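Manual de instalación y uso — Estación de carga Jorus
Capítulo 4. Instalación y primera puesta en marcha

Este capítulo explica cómo colocar la estación Jorus, conectarla a la red eléctrica y asignar un puerto a cada aparato. El montaje de la base y de las patas se describe en el capítulo 3. Si la estación ya viene montada de fábrica (versión mural), pase directamente al apartado 4.2.

Material necesario: la estación, el cable de alimentación suministrado, el adaptador Koskela incluido en la caja, los cables de carga de sus propios aparatos, un paño seco y etiquetas o cinta adhesiva de papel. Para la versión mural hace falta además un destornillador de estrella.

4.1 Elección del lugar

1. Elija una superficie horizontal, firme y seca, a menos de dos metros de una toma de corriente con contacto de tierra.
2. Compruebe que el mueble deja libre la rejilla trasera. El cuerpo de la estación mide 36 cm de ancho y necesita un palmo de espacio por detrás.
3. Mantenga la estación alejada de radiadores, fregaderos y ventanas que reciban sol directo.
4. Limpie la superficie con el paño antes de apoyar las patas de goma. Sobre barniz reciente conviene poner un salvamanteles fino.

Nota: los muebles cerrados solo son adecuados si tienen una abertura de ventilación en el panel posterior. Una puerta de celosía también sirve.

PRECAUCIÓN: no coloque la estación sobre camas, sofás, alfombras ni otros materiales blandos.

4.2 Preparación de los cables

La mayoría de las consultas que recibe el servicio técnico tras la primera instalación tienen que ver con un cable equivocado o deteriorado. Dedique un momento a revisar los que ya tiene en casa.

1. Reúna todos los cables de carga sobre una mesa despejada y con buena luz.
2. Sujete los conectores con una mano y vaya soltando las vueltas con la otra. No tire de los extremos para deshacer un nudo.
3. Extienda cada cable y pase los dedos por toda su longitud. Deseche los que presenten cortes, zonas rígidas o la funda separada del conector.
4. Agrupe los cables por tipo de conector.
5. Etiquete cada cable a unos centímetros del extremo que irá a la estación. 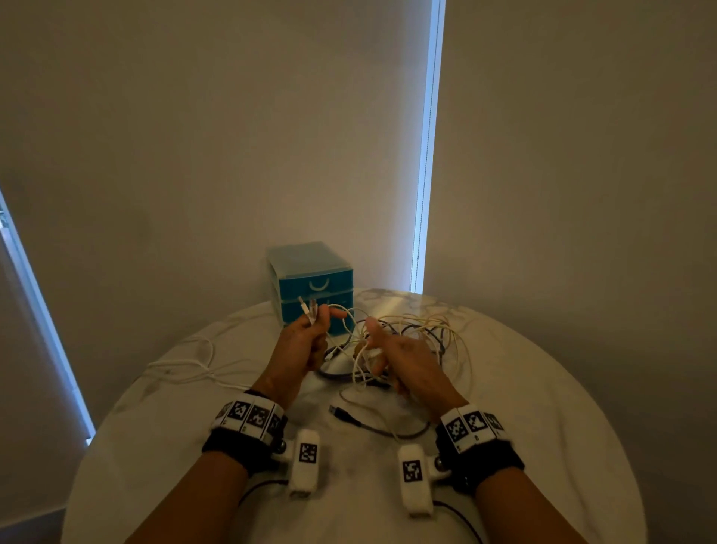

Fig. 4-1. Desenredado de los cables sobre la mesa.

Los cables de más de 88 cm pueden utilizarse, pero no caben enrollados en el canal interior de la estación. Déjelos por fuera y recójalos con la cinta de velcro suministrada, en vueltas amplias. Un cable muy apretado se estropea antes por dentro que por fuera, y el daño no siempre se aprecia a simple vista.

Nota: los cables que solo admiten carga lenta funcionan en todos los puertos. El piloto del puerto se encenderá en ámbar en lugar de verde; no indica una avería.

PRECAUCIÓN: no repare cables con cinta aislante. No conecte dos cables entre sí mediante adaptadores para alargar el recorrido.

4.3 Conexión a la red

1. Asegúrese de que el interruptor trasero está en la posición 0.
2. Enchufe el adaptador Koskela a la entrada marcada con el símbolo de corriente continua. El conector tiene una sola posición y debe entrar hasta el fondo sin forzarlo.
3. Conecte el cable de alimentación al adaptador y después a la toma de pared.
4. Pase el interruptor a la posición I. Todos los pilotos se encenderán en blanco y se apagarán uno a uno, de izquierda a derecha.
5. Espere a que el piloto general quede fijo antes de conectar ningún aparato.

Si el piloto general parpadea en rojo, vuelva a poner el interruptor en 0, desenchufe el adaptador y repita la operación desde el paso 1. Si el parpadeo continúa, consulte el apartado 9.2.

Nota: puede utilizar una regleta, siempre que tenga toma de tierra y que la suma de los equipos conectados a ella no supere los 2000 W. Las estufas, los hervidores y las planchas deben ir a otra toma.

PRECAUCIÓN: utilice exclusivamente el adaptador suministrado. Los adaptadores de la serie Motusau tienen un conector de forma parecida, pero la tensión de salida es distinta y pueden dañar la estación de forma permanente.

4.4 Asignación de los puertos

La estación distribuye la potencia según los aparatos conectados. No es obligatorio usar siempre el mismo puerto para cada aparato, aunque hacerlo facilita el uso de la programación (capítulo 5).

1. Conecte primero el aparato de mayor consumo, por lo general un ordenador portátil, al puerto A. Es el único señalado con un borde gris.
2. Conecte las tabletas y los teléfonos a los puertos B, C y D.
3. Reserve los puertos E y F para auriculares, relojes, lectores electrónicos y otros aparatos pequeños.
4. Pase cada cable por la ranura que corresponde a su puerto y encájelo en el canal.
5. Anote la asignación en la tarjeta de cartón que se guarda bajo la base. Escriba a lápiz si comparte la estación con más personas — las asignaciones suelen cambiar durante las primeras semanas.

Al conectar un aparato, el piloto de su puerto tarda unos segundos en encenderse. Durante ese tiempo la estación identifica el tipo de carga. Desconectar y volver a conectar el cable solo alarga el proceso.

4.5 Almacenamiento de los cables que no se usan

Los cables sobrantes deben guardarse aparte, fuera del canal interior. Cualquier caja o cajonera pequeña es válida si se mantiene seca.

1. Enrolle cada cable por separado, sin doblarlo en ángulo junto al conector.
2. Sujete el rollo con una tira de velcro o de papel. Las gomas elásticas se resecan y acaban pegándose a la funda.
3. Guarde juntos los cables del mismo tipo y rotule el compartimento.
4. Deje en el compartimento más accesible los cables de uso ocasional, como el de la cámara de fotos o el de la linterna.

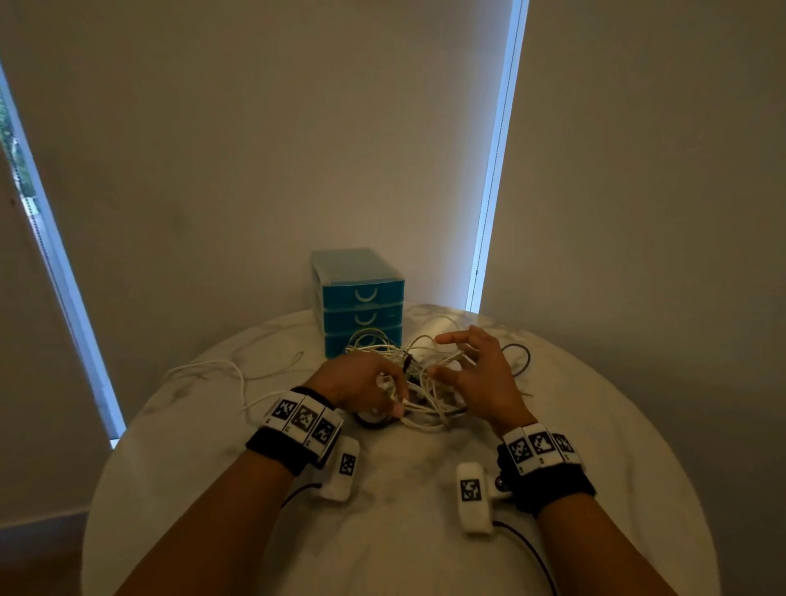 5. Revise lo guardado una vez al año. Noviembre es un buen mes, antes de que lleguen los aparatos nuevos con sus propios cables. Lleve a un punto limpio los que ya no correspondan a ningún aparato de la casa.

Nota: no guarde pilas ni baterías sueltas en el mismo compartimento que los cables. Los contactos metálicos pueden tocarse y provocar un cortocircuito.

4.6 Vinculación con la aplicación Lokon (opcional)

La estación funciona sin la aplicación. Lokon permite consultar el estado de los puertos desde el teléfono y fijar horarios de carga, por ejemplo entre las 23:00 y las 7:00.

1. Instale la aplicación en el teléfono y active la conexión inalámbrica.
2. Mantenga pulsado el botón superior de la estación hasta que el piloto general parpadee en azul.
3. Abra la aplicación y elija «Añadir estación».
4. Introduzca el código impreso en la etiqueta de la base. El código distingue entre mayúsculas y minúsculas.
5. Cuando el piloto deje de parpadear, asigne un nombre a la estación y pulse «Guardar».

La búsqueda dura casi 2 minutos en viviendas con varias redes. Mantenga el teléfono en la misma habitación y no cierre la aplicación.

Si la estación no aparece en la lista, compruebe que no está vinculada a otro teléfono. Solo admite un teléfono principal; los demás deben recibir una invitación desde este. Para borrar la vinculación anterior, ponga el interruptor en 0, pulse el botón superior y, sin soltarlo, vuelva a la posición I.

4.7 Comprobación final

Antes de dar por terminada la instalación, verifique lo siguiente:

— La estación no se mueve al enchufar o desenchufar un cable.
— La rejilla trasera está despejada.
— Ningún cable queda pillado entre la base y el mueble, ni cuelga por una zona de paso.
— Cada puerto en uso muestra el piloto en verde o en ámbar.
— La tapa del canal interior cierra sin presión.

Es normal que la carcasa se caliente ligeramente cuando se usan todos los puertos a la vez. Si no puede mantener la mano apoyada sobre ella, apague la estación, desconecte los aparatos y déjela enfriar antes de consultar el apartado 9.3.

PRECAUCIÓN: desconecte el adaptador de la toma de pared antes de limpiar la estación o de cambiarla de sitio. No use alcohol ni productos con disolventes. Para las ranuras, un pincel seco es suficiente.

Conserve la caja y las piezas de cartón mientras dure la garantía. El servicio técnico solo admite envíos en el embalaje original o en uno equivalente, con el adaptador incluido y sin los cables del usuario.

Revisión técnica del capítulo: Ulla Berge.
Continúa en el capítulo 5, Programación de horarios y prioridades.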